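Sunday, October 16, 2022

Teaching an arm to be patient

I promised a few of you I'd write up how the teaching weekends have been going, and then I kept not doing it, so pour yourself something warm because I do tend to go on.

Gundberg (that's what I named the arm, and it stuck) is learning to work on old desktop PCs. The long-term dream is that it will help me strip the dead machines people leave with me, and maybe put a few back together. For now I'm the one doing the thinking. I sit at the other end of the bench with a controller in my hand, the arm copies what I do, and everything gets recorded so the software can learn from it later. Each recorded try is called a demonstration, and my goal is 2000 of them before I let myself train anything serious. As of last night I'm at 1557.

I started out guiding the arm by hand, holding it by the wrist and walking it through each move. It's a lovely way to begin – you feel right away where the joints get stiff and where they'd rather not go – but my shoulder was complaining by the second evening, and my own hands kept getting in the way of the work. Remote control is slower to pick up and so much kinder to the body.

The biggest surprise has been how much my mood shows up in the recordings. My friend Mwanaisha Kashindye came over and watched a batch with me, and she could tell which ones I'd done before dinner! I rush, I overshoot, I jerk back. Those are all going in the bin, sadly, 45 of them from one evening alone. She had a go herself and was far better than me, very gentle, with a little pause before every contact. I've been trying to copy her ever since.

Memory sticks are what we're practicing for at the moment, and I've come to respect them.
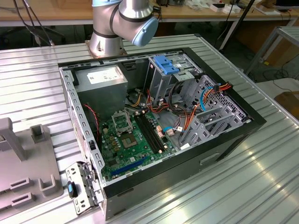 The slot is narrow and the stick has to go in straight, with a firm push at the end that feels all wrong when you're doing it from a distance. With your own fingers you'd wiggle it a bit without thinking. Through the controller you have to decide to wiggle, and then the wiggle has to be small, and I'm still learning how small. I now back off and start the approach over whenever I'm crooked, and I keep those tries, too. I'd like Gundberg to know how to recover from a bad start – heaven knows I need the practice myself.

Next weekend I'm going to try shorter sessions with a proper tea break between them, and I'll let you know if my recordings get any calmer.

Recent posts
Ogola, my other unfinished project
What I keep from a dead PC
Sorting screws with Mwanaisha
A slow afternoon with the Brosura manual

Contact | Copyright 2022 | Back to top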